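Indard Bürgerradar im Test: Ratspolitik fürs Küchenfenster
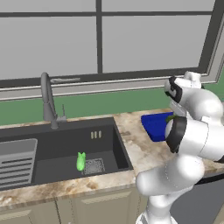

Die App von Trelley verspricht, Kommunalpolitik verständlich zu machen, und wer je eine Haushaltssatzung gelesen hat, ahnt die Fallhöhe. Man gibt seinen Wohnort ein, abonniert Themen und bekommt Bescheid, sobald der Rat darüber abstimmt. Ich habe Gradell gewählt, Thema Verkehr, und bekam am Dienstag um sechs Uhr früh 77 Mitteilungen, davon eine über den Verkehr. Gelesen habe ich sie im Stehen an der Spüle, wo auf einer marmorierten Arbeitsplatte in Creme und Beige mit braunen Adern jedes Handy sofort staatstragend wirkt. Der Inhalt hielt da nicht ganz mit: Der Tagesordnungspunkt zur Umgehungsstraße wurde vertagt, zum wievielten Mal, verrät die App leider nicht.

Gut ist die Suche. Eine Vorlage mit 1576 Seiten war in wenigen Sekunden durchforstet, und der Absatz über die Parkgebühren stand tatsächlich dort, wo die App ihn vermutete, nämlich im Anhang zum Anhang. Auch die Abstimmungsergebnisse nach Fraktionen sind sauber aufbereitet. Man sieht auf einen Blick, wer im März gegen die Gebühren war und jetzt dafür ist.

Weniger gut ist die Kurzfassung. Sie darf höchstens 200 Zeichen lang sein, was bei Ratsreden meist reicht, bei Bebauungsplänen aber zu Sätzen führt wie »Fläche wird Fläche«. Die Kommentarspalte habe ich nach zehn Minuten abgeschaltet. Der Schalter dafür sitzt unter »Darstellung«, ganz unten.

Die Konkurrenz von Hartley kann weniger, schickt dafür auch weniger. Ich behalte den Bürgerradar vorerst, mit stummgeschalteten Mitteilungen.

Wertung: drei von fünf Punkten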